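What People Wear To A School Concert, And Why

Final report, Clothing and Everyday Life, by Zinash Mamo

So my project started with an argument at dinner. My cousin plays second clarinet in the Dundholm youth orchestra, and she was furious that the dress code had gone back to formal black. I said it looked nice. She said I should try playing in it! That was September, and I had my topic by dessert.

I handed out 500 paper surveys at two concerts, one in Dundholm and one in Vultevby, and spent way too many evenings typing the answers in at my kitchen table (my mom wanted it back the whole time).
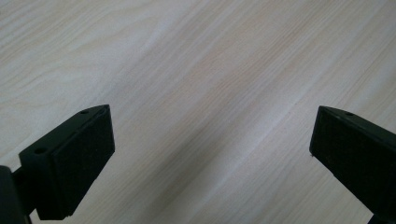 Pale wood grain on a tabletop.

The survey had five questions, mostly about whether the audience even notices what players have on. A lot of people wrote in the margins, and I ended up liking the margins more than the check boxes. One man wrote a whole paragraph about a wool jacket he had to wear for choir as a boy and how it itched through every slow song. Another person just wrote "shoes!!" and underlined it, and I still don't know if that was a complaint.

I also talked to Marietjie Mkhize, who conducts the Vultevby group. She's for formal clothes, but she told me she gave up on matching jackets because growing kids need a new size every year and families were paying for it. Her players now wear any black top they own.

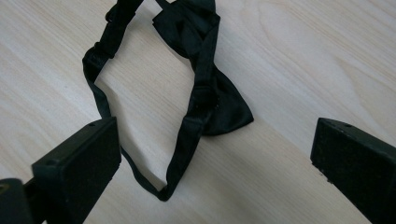
Money came up way more than I expected, so I added a section on it. Renting outfits for the whole Dundholm orchestra came to 1080 dollars for the season, and that doesn't cover shoes. My cousin's stand partner borrows his brother's pants and pins them at the waist, and he says he can feel the pin whenever he breathes in.

If I did this again I'd ask the players first and the audience second. I'd also leave more room for comments and bring better pens, since half of mine quit before intermission in Vultevby. My cousin has read all of this and wants it written down that she was right about the sleeves.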